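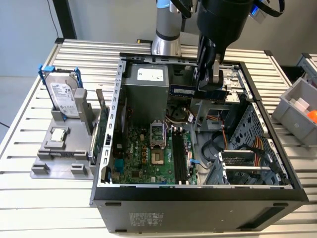 Can visitors stand at the bench while the cell is running? They can stand behind the yellow line on the floor, and one member of staff stays at the stop button the whole time.

Section 6. Running the PC rebuild demonstration on an open day

This section covers the Kestard cell when it is shown to visitors. Read section 4 (normal running) first. The demonstration uses the same program as normal running, at a lower speed.

6.1 Before the doors open

1. Switch on the controller and wait for the Lanus start screen.
2. Lay the demonstration tower on its side on the bench, with the side panel off and the rear of the case towards the parts fixture.
3. Load the fixture. The hard drive goes upright in the rear slot, in its blue caddy. The processor goes on the low seat at the front, heat spreader up. The expansion card stands in the side slot nearest the case.
4. Raise the retention frame on the processor socket.
5. Set the speed limit to 140 mm per second. The factory setting is 200 and must not be used with visitors in the room.
6. Run program Sovutis 2 once from start to finish with the room closed.

Note: If the check run stops with a seating fault, go to 6.4. Do not raise the insertion force to clear it.
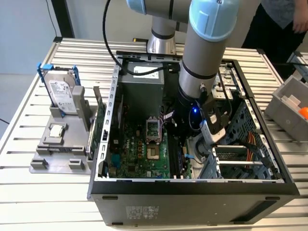
One visitor in December asked why the processor isn't fitted first, as he would do at home, and whether the order could be changed on the day. The order is fixed in the program. It can be changed in the Lanus editor, but a changed program needs a new check run, so leave it alone on an open day.

6.2 During the demonstration

1. Tell visitors what is going to be fitted before you press Start.
2. Press Start and step back to the stop button.
3. Let the program finish the step it is on before answering questions.
4. Press Hold between steps if you want to pass the spare parts round. The arms keep their position on Hold.

Caution: Hold is not a safe stop. Nobody may reach over the bench until the stop button has been pressed and the key taken out.

Each run takes a new group. Leave 2 minutes between groups so the fixture can be checked and loaded again.

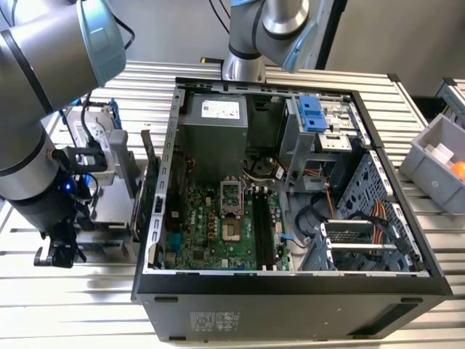

What should be done if a part is dropped inside the case? Press the stop button, take out the key, and pick the part out by hand with the wrist strap on.

Look at the contacts before using a dropped memory module or processor again. Bent socket pins mean the board has to be changed, and the demonstration is over for that group unless the spare tower is ready.

6.3 Resetting between groups

1. Press the stop button and take out the key.
2. Take out any fitted parts and put them back in the fixture.
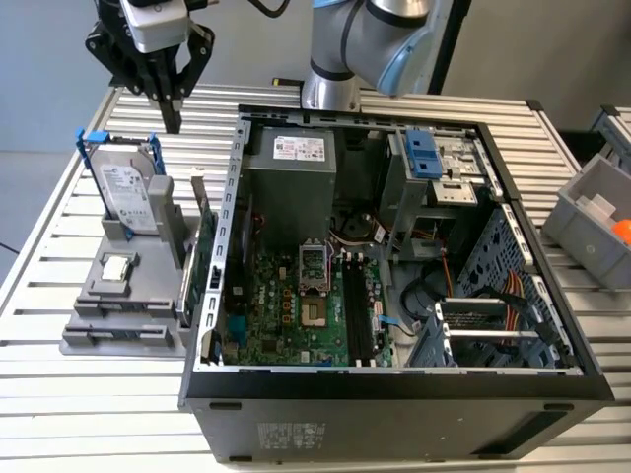 3. Push the hard drive down until the caddy touches the bottom of its slot. A drive left high is the usual cause of a missed grip.
4. Tuck the power cables clear of the socket and the memory slots.
5. Put the key back, release the stop button and choose Return to Start on the Lanus screen.

Spare fixtures can be ordered from Kashyap, part list in section 9.

6.4 Seating faults

Code S2: module not square to the slot. Reset as in 6.3 and run again.
Code S5: grip lost. Check the finger pads for dust and wipe with a dry cloth.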